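Ticket: Usis app signs out after every sync
Opened by: Zyanya Ponce, Garside branch
Priority: normal
Status: waiting for customer

Saturday, 9:15
Hello. Since the March update, the Usis app closes my session each time it finishes a sync. I must type the password again, and the visits I wrote in between are lost. My customer list has 3000 entries. A colleague with 400 entries does not have this problem. I already restarted the phone and installed the app again, with the same result.
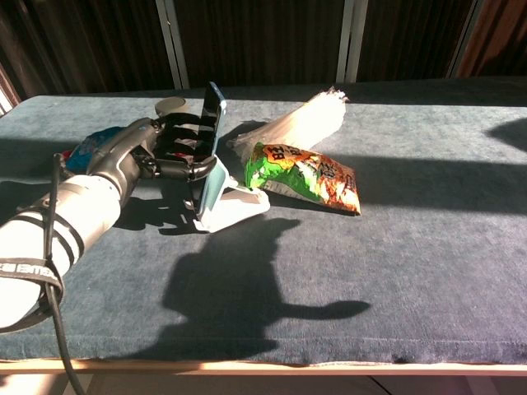

Attachment 1: light blue phone, screen black

Saturday, 10:40
Reply from Yatziri Serrano, support
Thank you for the clear report. Please open Settings, then Sync, and change the batch size from 400 to 40. After this, please sync one time on Wi-Fi and send me the log.

Saturday, 11:25
I changed it. The first sync took eight minutes and I stayed signed in. The second one signed me out again, with the message "token expired". The log is sent by e-mail.

Saturday, 12:10
Reply from Yatziri Serrano, support
I received the log and passed it to the server team in Tuvovgate. Please keep the batch size at 40 and tell me if your visits are saved now.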